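Cuaderno de taller: planificación de equipos, línea de montaje de bastidores
Entrada de mayo, comenzada a las 9:15
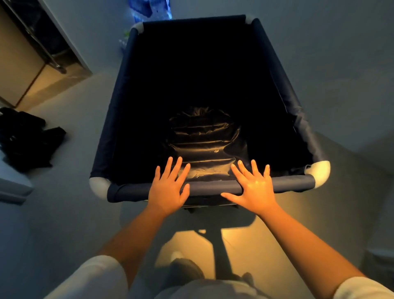 El objeto de esta entrada es dejar por escrito el estado de la previsión de compra para la célula de ensayo del proyecto Emon, antes de remitir la solicitud definitiva a administración. El proyecto se ocupa del montaje y la manipulación de estructuras de tubo con recubrimiento textil, y la partida de este ejercicio debe cubrir un brazo, su efector final, la mesa de fijación y la protección perimetral. La pieza de referencia sigue siendo el bastidor rectangular con vaso interior. Los cuatro conectores de esquina, blancos y redondeados, ofrecen superficies de agarre bien definidas; la funda azul marino de los tubos, en cambio, presenta arrugas leves en el larguero próximo, y el forro negro desciende hacia el interior con las paredes inclinadas. De ello se desprende que la especificación de la pinza debe redactarse para dos tipos de contacto, uno rígido y otro textil, y que la oferta que solo contempla el primero ha de considerarse incompleta.

Ofertas recibidas

Prenska. Brazo de seis ejes con controlador compacto. La oferta incluye puesta en marcha y dos jornadas de formación. No incluye efector final ni cableado de seguridad. Plazo de entrega indicado: 40 días laborables desde la confirmación del pedido. La validez de la oferta vence antes del cierre contable, por lo que conviene solicitar prórroga por escrito.

Clanden. Brazo colaborativo de alcance algo menor, con sensor de fuerza en la muñeca incluido en el precio base. Plazo de entrega: 25 días laborables. La documentación técnica está completa salvo la hoja de repetibilidad a carga máxima, que se ha vuelto a pedir. El controlador requiere licencia anual a partir del segundo año; dicha licencia no figura en el resumen económico y aparece únicamente en las condiciones generales, apartado final.

Hegedűs. No oferta brazo. Presenta dos efectores: una pinza paralela con dedos intercambiables y una pinza de dedos adaptables con recubrimiento elastomérico. Ambas son compatibles con la brida de los dos brazos anteriores mediante placa adaptadora, que se factura aparte.

Observaciones sobre el alcance del brazo

El punto que ha generado más discusión en el grupo es el alcance. En el montaje manual, el operario se sitúa junto a un lado corto o largo del bastidor, según el caso, y rodea la pieza cuando ha de pasar al opuesto. Un brazo fijo no dispone de esa posibilidad. Quedan abiertas tres vías: adquirir un brazo de mayor alcance, instalar una mesa giratoria o prever un eje lineal en el suelo. El eje lineal se descarta para este ejercicio por coste y por obra civil. La mesa giratoria encarece la fijación, pero permite mantener el brazo de Clanden. El brazo de Prenska alcanzaría las cuatro esquinas desde una posición única, con el codo muy extendido en las dos más alejadas y, por tanto, con menor rigidez precisamente en la operación de encaje.

Se ha revisado de nuevo el plano de planta. La célula cabría en la zona prevista con la mesa giratoria, a condición de desplazar la estantería de consumibles. Con el brazo de Prenska no es necesario mover nada, aunque el recinto de protección se acerca al pasillo más de lo recomendable. Pendiente de consulta con prevención.

Observaciones sobre el efector

La pinza paralela de Hegedűs es suficiente para conectores y tubo desnudo. Sobre tubo enfundado cabe esperar deslizamiento de la tela respecto del tubo, lo que falsearía la medida de posición del extremo. La pinza adaptable reparte mejor la presión, a costa de una menor precisión en el encaje. La propuesta del grupo es adquirir la paralela con un segundo juego de dedos recubiertos y posponer la adaptable. El segundo juego tiene un precio de 85 euros por dedo, importe asumible con cargo a fungibles.

La colocación del forro y de las láminas de plástico queda fuera del alcance de la célula en esta fase. Se mantiene como operación manual y así debe constar en la memoria, para evitar que la dirección del proyecto espere un ciclo completo sin intervención.

Presupuesto

La partida de capital admite uno de los dos brazos, no ambos, ni en su versión básica. Con el brazo de Clanden, la mesa giratoria y la pinza paralela, el remanente sería de unos 2.000 euros, con los que habría que atender la placa adaptadora, el cableado de seguridad y el transporte. Con el brazo de Prenska y la misma pinza no habría remanente, y la placa adaptadora tendría que imputarse a mantenimiento, extremo que administración ya rechazó el ejercicio anterior en una compra similar.

Debe añadirse a la opción Clanden el coste de la licencia a partir del segundo año. Se ha incluido en la hoja de cálculo como gasto corriente, en línea separada. Corregida asimismo una fórmula que sumaba dos veces el transporte de la mesa; las cifras de la versión anterior de la hoja no deben utilizarse.

Propuesta provisional

Opción Clanden con mesa giratoria y pinza paralela de Hegedűs, sujeta a la recepción de la hoja de repetibilidad. Si el valor a carga máxima no permitiera el encaje de los conectores sin guía mecánica, se retomaría la opción Prenska y se trasladaría la pinza al ejercicio siguiente.

Pendiente

Reclamar a Clanden la hoja de repetibilidad y la confirmación escrita del precio de la licencia.
Solicitar a Prenska prórroga de validez.
Pedir a Hegedűs plano acotado de la placa adaptadora, para ambas bridas.
Consultar con prevención la distancia al pasillo.
Medir el diámetro exterior del tubo con funda en varios puntos; el valor del plano corresponde al tubo sin recubrir.

Nota añadida a las 16:40

Hegedűs ha remitido el plano de la placa para la brida de Clanden. El espesor es mayor que el supuesto en el estudio de alcance, por lo que habrá que repetir la simulación de las dos esquinas alejadas con el nuevo desplazamiento. El plano para la brida de Prenska no se ha recibido. La solicitud a administración queda retenida hasta disponer del resultado de la simulación.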